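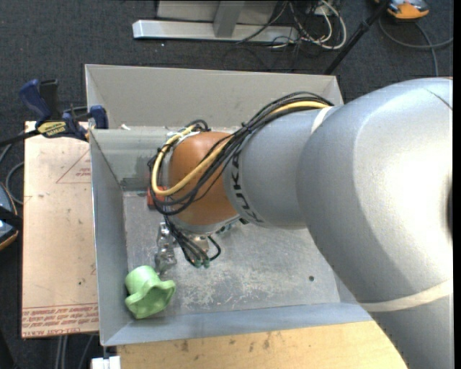 Rollthorpe Allotment Society – Newsletter and Features Team

The water at Rollthorpe comes from a single standpipe beside the lower gate, and in a dry summer the queue for it starts before breakfast. Rahel Ortner has had the plot furthest from the tap for eight years. She used to make the walk with two cans, morning and evening. Now she waters twice a week.

The change came from mulch. Each February she spreads a thick layer of half-rotted leaves over the beds, leaving a gap round the currant bushes. The soil underneath stays dark well into July, and the beans no longer drop their flowers.

Her neighbour İlker Coşkun went another way. He put up guttering on his shed and joined three water butts with short lengths of hose. When full they hold enough for his tomatoes and squash, though he still goes to the standpipe for the onions. He lost one butt to frost two winters ago and now drains them all before Christmas.

Hilkka Sjöberg, who is 77 and grows mostly potatoes, does neither. She plants early, earths up high and leaves the crop to get on with it. Her yields are smaller than Coşkun's and she says she can't eat what she lifts as it is.

The society has set aside £200 towards a second standpipe near the top hedge. The water company's quote is due after the winter. Plot holders can look over the proposed route on Sat 9 November, starting from the lower gate.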